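Open day at the old hall in Zorcombe

In September I visited the open day of the shared workplace which is called Ovach. It is in Zorcombe, near the river, and the building was a market hall before it became offices. I had read a small notice in the library and I was curious, for I pass this building on the bus and I had never been inside.

Coming there

From the station I took the bus in the direction of Sirnow and got out at the second stop. The bus goes every half hour, so it is good to look at the timetable before. If you come on foot, you must cross the bridge and then keep to the left side of the river. There is no big sign. I went past the building once and had to turn back at the bakery.

The notice said that the doors open at ten in the morning. I was there a little later. At the desk they gave me a paper with a plan of the two levels and a sticker with the number 2216 for my coat, and after this I could walk alone where I wanted. There was a guided walk also, but it had started already, and I like better to go slowly.

The ground floor

You enter through tall glass doors and a lot of daylight comes in with you. Near the doors there are desks and some chairs, and the big blue water jugs stand there too, stacked beside the furniture. In my own office we keep such jugs in a cupboard, and each time somebody must go to get one. Here you see at once when there are only a few left.

There is also a long white counter. I asked if it is a bar or a reception, and I was told it is both things, depending on the hour. In the morning you can ask for a key or a parcel there, and after lunch there is coffee. The coffee is made by Sepp, a small roaster from the same street. It was strong and not expensive, and I drank two cups in the end.

The upper level

The part which I liked most is the mezzanine. The staircase is not steep and the steps are deep enough for a whole foot, which my knees were thankful for. Upstairs the floor has the look of wooden planks in a dark colour between grey and brown, and a black metal railing goes round the edge in a curve. It has a rounded rail on the top, pleasant for the hand. I stood there quite long and looked down to the doors.

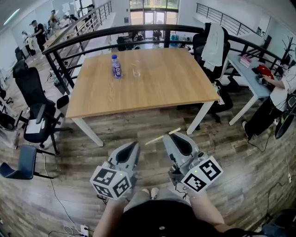 The tables on this level are simple ones, a light oak top on white metal legs. I sat down at one of them to read my plan, and the height was right for me, which is not always so in such places. For one person with a laptop and some papers there is enough space. For two persons who both need to spread out their things I think it would be narrow, but you can push two tables together if you ask before.

What I noticed when sitting is that you hear the ground floor, but not the words. It is a soft noise of chairs and cups and the door. I can work well with this kind of noise. My sister needs full silence and she would not be happy here, I believe. For telephone calls there are small rooms at the back, on the plan they are marked with a star. I tried one and the door closes well, only the air becomes warm after some minutes.

I asked also about the winter, because a high room is difficult to heat. The answer was that it is warmer upstairs than downstairs and that the people who come every day know this and choose their table in that way. In summer it is the other way round and the ground floor is full by nine o'clock.

Things I wrote down about the practical side:

A place for one day can be booked in the morning at the counter, without membership.

Drinks are allowed at the tables. Hot food is for the kitchen only.

Bicycles go in the yard, not in front of the doors.

The ceiling and the lamps are worth a look. The ceiling is white and vaulted, with curved beams, and it goes on over your head to the windows at the back. Dome lamps hang from it – they are of the kind that I remember from the gymnasium of my school, although there they were never clean. When you sit at a table you forget about them, so lift your head at least one time. 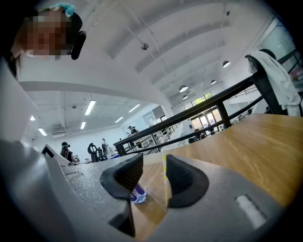 What I thought afterwards

I stayed until one o'clock, much longer than I had planned. It is not a place for everybody. The hall is big and open, and a person who wants a closed door for the whole day will have to look for another address. But the light is good and I was left in peace, and this was for me the best part of the visit.

Two small points for improvement. The plan which they give you is printed in very pale letters and I had to carry it to the window to read it. And the coat hooks are all downstairs, so if you sit upstairs your coat is far from you. I mentioned both at the counter and it was written down.

The next open day will be in spring, they said, with the yard open too. I will probably go for one ordinary working day before that, to see how it is when there are no visitors. The bus back to the station leaves from the other side of the bridge, next to the chemist.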